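## 4. Teaching the accessory station by hand

By now the Reddy station is powered up and both hand-held grippers are paired. Great, because this is the fun part! Whoever knows the job best gets to show it how the job goes, and at the Prumton floor that means the people who have been hanging ties and bow ties for years.

Heather MacBrayne's team recorded 226 runs in their first stretch, and the good ones came from the folks who worked at their normal pace and stopped thinking about the grippers at all.

1. Stand the rack on the table with its tray flat and the hooks clear.
2. Lay one accessory down in front of you. Spread it out so the knot and strap are easy to reach.
3. Pick up a gripper in each hand. Check that the cables can follow your arms without pulling.
4. Press **Start** on the pedal and wait for the tone.
5. Take hold of the fabric or strap with one gripper, and steady or guide it with the other.
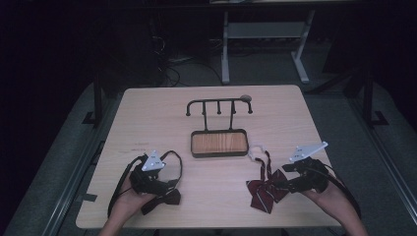 6. Bring the strap up to a hook and let it settle before you open the jaws.
7. Move both grippers back toward you, then press **Stop**.
8. Mark the run **Keep** or **Redo** on the tablet.

**Note:** A fumble in the middle is fine. If you drop the strap and pick it up again, keep going and mark the run **Keep**. Songül Tuncer's recoveries are some of the best material we have (ask her to show you the double regrip, it's lovely to watch).

**Caution:** Keep fingers out of the jaws while the grippers are live. Route cables away from your feet before you start.

**Caution:** Don't squeeze hard on satin or velvet. The jaws can leave a crease.

### 4.1 What changes on your shift

Recording counts as regular work time, and your line quota drops by 44 pieces on any shift you record. Once a style has 800 kept runs, Odair Paiva loads it and the station takes over plain hanging for that style. You keep the inspection, the odd shapes and the gift sets, and you can pull a style back to hand work at any time with the **Hold** button. People have used it, too, and the station was better for it after a fresh batch of runs!

Questions about quotas go to Odair. For pairing trouble, see section 3.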